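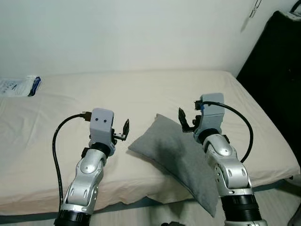

Last changed: March, 14:26

Bed and Bedding Inspection: Checklist with Comments
Issued by the Accommodation Standards Office, Clunance House

This checklist applies to all furnished bedrooms at Clunance House and the Bucur annexe. It is to be completed at each change of occupant. Every item is marked Pass, Attend or Fail, and any entry other than Pass must carry a written comment.

Section A: Mattress and sheet

A1. The mattress lies square on its base and does not project beyond it.
A2. The fitted sheet is held at all corners.
Comment: check the corners by hand, including those against a wall.
A3. The sheet is free of stains, tears and worn patches.
A4. The surface is smooth.
Comment: soft wrinkles, as on the cream sheet shown, are to be marked Attend. Pull the fabric towards the near edge and tuck again. A Fail is recorded only where the sheet is too small for the mattress.

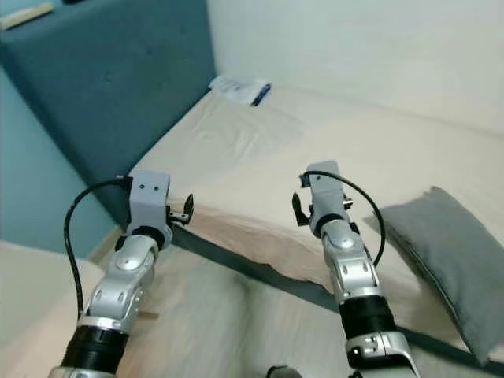

Section B: Pillows

B1. The pillow lies flat and wholly on the mattress. No corner may hang over the edge.
B2. Seams are closed along their full length.
B3. The cover is clean on both faces.
Comment: grey covers do not readily show marks. Inspect them by the window or under the main light.
B4. The pillow regains its shape when pressed. A pillow which remains flat is to be withdrawn and entered in the linen book.

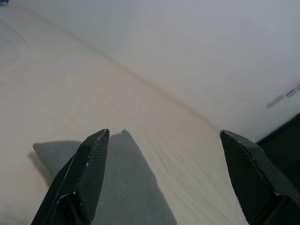
Comment received from Bucur: Item B1 is clear for a bed that has been finished, but we are often asked to inspect while bedding is still being arranged. Should a pillow over the edge be failed at that point?

Reply from the Standards Office: No. Leave B1 blank and return to it when the bed is complete. The remaining items in Section B may be marked in the meantime.

Section C: Surroundings

C1. A clear walkway of 70 cm is kept on at least one long side of the bed.
C2. Bedding does not touch a heater, lamp or socket.
C3. No cable crosses the walkway.
C4. The bed frame is firm when pushed from the side, and has no sharp or splintered edges.
C5. Nothing is stored on the floor where it could cause a fall.

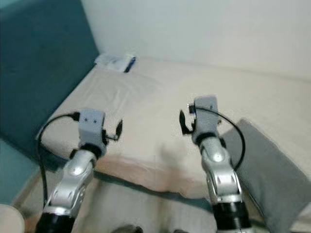

Item A4: cream sheet with creases at the middle and towards the far end.

Completed sheets are to be returned to Room 108 before the next occupant is admitted. Copies are kept for 2 years.

Related items
Linen Book: Notes on Withdrawals
Mondum Wing: Window and Blind Checks
Plelura Mattress Covers: Washing Instructions

Contact: Accommodation Standards Office, Room 108 | © Clunance House | Back to top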